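About Tiston

Home
What we do
Our rooms
About us
Contact

Who we are

Tiston is a small company for storage and order. We plan shelves, boxes and lids for homes, small shops and schools, and we teach people how to keep them in good use. Halldóra Skov started the company in her own kitchen, with 4 shelves and one customer, who was her neighbor. Today we have 18 employees and we have helped 295 households and workplaces to find their things again.

The name has no deep meaning. Halldóra wanted a word which is easy to say on the telephone, and Tiston was free.

How we think about storage

Many customers call us when they want to buy more boxes. We ask them first to put everything on the floor and look at it together with us. In most homes there are enough boxes already, but the lids are in a different cupboard, or they belong to boxes which were thrown away long ago. A box without its lid cannot be stacked, so it takes the place of two.

For this reason we begin every job with the lids. We lay them flat, we look which way the tab points, and we match each one to its box before anything goes back on the shelf.
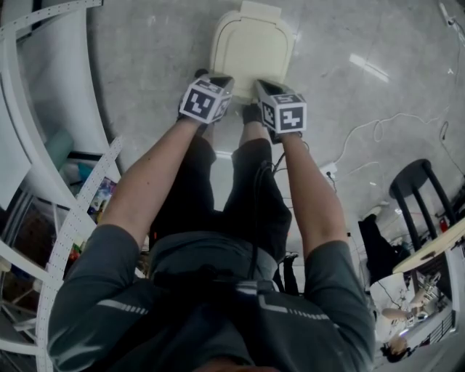 After the lids come the shelves. We like metal shelving with holes in the uprights, for you can move a shelf up or down when your needs change. Heavy things go low. Things for every day go between the hip and the shoulder. On the top we put what is used once in a year, for example the winter blankets or the decorations, and we write the label on the short side of the box so it can be read from the floor.

We do not sell you a fixed system. If you have old shelves which are straight and strong, we will use them. When new boxes are necessary we mostly order from Sastico, whose medium size fits well on a normal shelf, but you are free to choose another maker. We only ask that all boxes on one shelf have the same kind of lid.

Our workroom

We work at Grerkport 151, on the upper side of the yard. The room has a red brick wall, a white ceiling with the pipes left open, and a wide window toward the trees. We chose it for the light and for the floor, because much of our work is done there. The light wooden tables are for sorting small things. Please do not put your coffee on them when the labels are drying.

You are welcome to visit us in the morning between nine and twelve. The door to the yard is heavy, so push it well. In June we close for two weeks, and messages are answered when we are back.
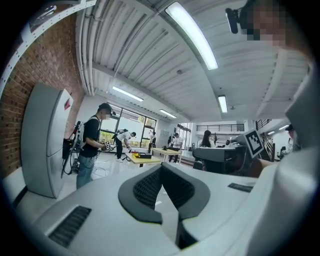 Working with us

We are looking for a person who can plan and measure, and who is patient with other people's cupboards. Experience is good but we can teach the most of it. Write a short letter to Halldóra Skov and tell her how your own kitchen is arranged.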